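Robot rules: how to share a room with a robot arm

Robots are strong and fast, and they don't know you're there unless a sensor tells them. So at the Warberg workshop we have rules. 4 big ones. Quick read, promise!

Rule 1. Look before you start. Robots have cameras, and a camera up close sees very little. So a person checks too.
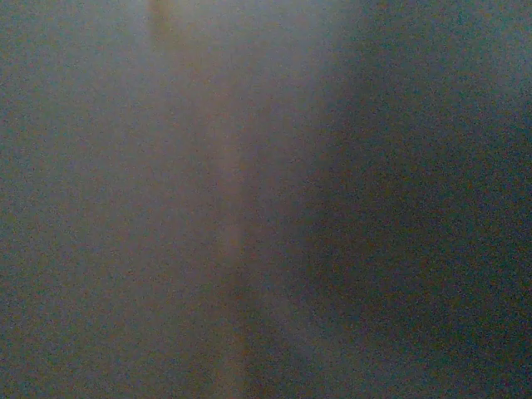
A robot's-eye view, very close up. Mostly grey blur!

Rule 2. Hands out. Arms moving? Stay behind the yellow line, 64 cm back. Dropped something? Leave it, tell a grown-up.

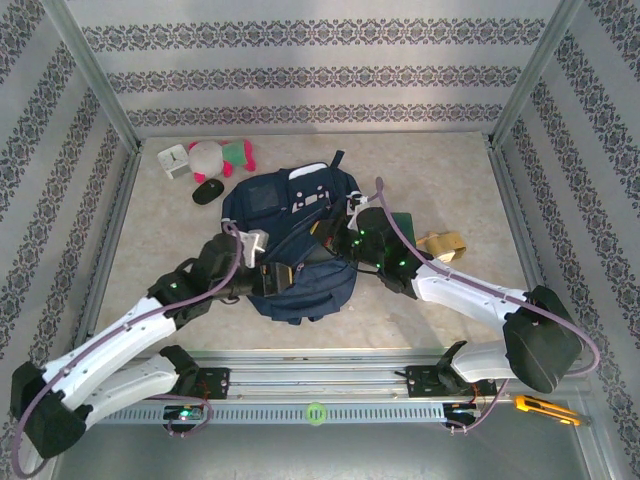

Rule 3 is about tidying up. Tools go back in the drawer before the power goes on. Every one. Pens too. Have a look along the front of the table, on the right, and you'll find a utility knife on the metal frame. Where should it go? Yep, drawer. Cables need checking aswell, so they can't snag when an elbow bends.

Rule 4. Know your stop button. Big, red, anyone can press it. You wont get told off.
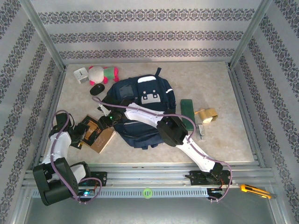 Two arms, one navy backpack.

More rules on the Pustley page, all 33 of them. Bring a snack.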